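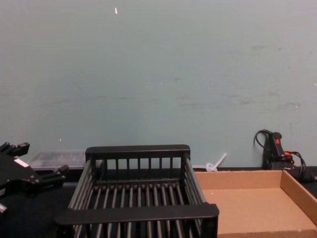
slatandrail wrote:
Right, I need opinions on where tape should live. I've been sorting out my packing corner (I sell old buttons and bits of haberdashery through Pundatano, 181 parcels out since I started) and I've got to the stage where everything is in something but I still can't find anything. At the moment it's the black slatted basket in the middle of the table, a shallow cardboard tray to the right of it and a low see-through box at the back against the wall. The basket was meant for finished parcels waiting to go, but the slats let small stuff drop through or get wedged, and I'm wondering if it should be the tools basket instead. Thoughts??

wirk_attic wrote:
Tools basket, definitely. I had parcels in an open basket for ages and the corners kept catching on the bars. Parcels want a flat bottom, so your cardboard tray would do it, or a proper crate if you've got loads going out at once. What size are the things you send?

slatandrail wrote:
Mostly tiny! Padded envelopes, the odd small box. I did try the swap this afternoon, so it's the basket for tape and whatnot and the tray pushed right up against it for parcels.

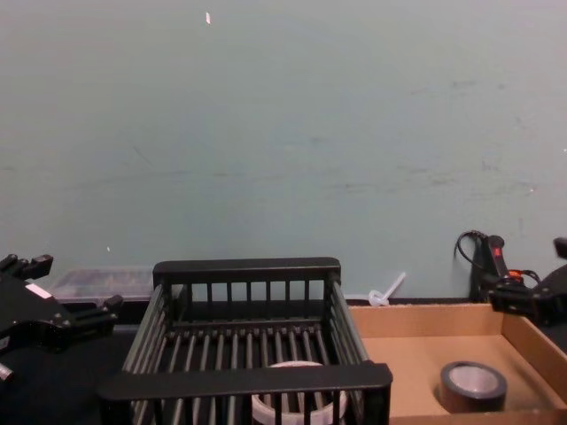
I like having them side by side, I can reach both without getting up, and the tape is big enough not to go anywhere. Scissors are the problem. Put them in point down and they poke out through the gaps, lay them flat and they vanish under everything else. I also don't love that the tray is only cardboard, it'll go soggy the first time I put a mug in it (and I will).

mugs_and_string wrote:
I'm going to disagree with the pair of you. Tape shouldn't be in a basket at all, it should be on a hook or a dowel at the back of the table. You pick the roll up, use it, put it down wherever you happen to be standing, and then it's lost. I bought a Camenzind dispenser in October and haven't hunted for tape once.

wirk_attic wrote:
Fine if you've got a wall you can drill. Half of us are renting. And a dispenser takes up as much room as the basket does!

mugs_and_string wrote:
Mine clamps on, no drilling. It does leave a dent in the edge of the table, I'll give you that.

slatandrail wrote:
Can't drill here, and I'm not denting this table, it's borrowed from my sister. Basket it is for now. I might stand a jam jar in one corner for the scissors and pens.
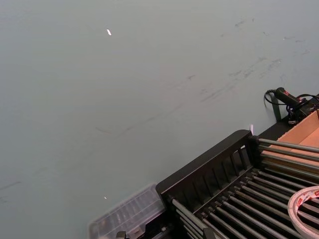
pinhead_30 wrote:
Does anyone line these slatted baskets with something so the little bits don't fall through?

wirk_attic wrote:
A piece of the rubbery mesh you put in kitchen drawers, cut a bit smaller than the base so it lies flat. I got a roll of it at the Wirkcombe market and have used it in everything. Card works too but it slides about.

mugs_and_string wrote:
Or keep the little bits in a box with a lid, like a normal person. I've got 2 Rolitz ones and they stack.

slatandrail wrote:
Haha, fair. The labels and spare buttons are going in lidded boxes, I promise. Going to try the drawer mesh first though, I've got an offcut under the sink. Will report back once I've done a full week of orders with it.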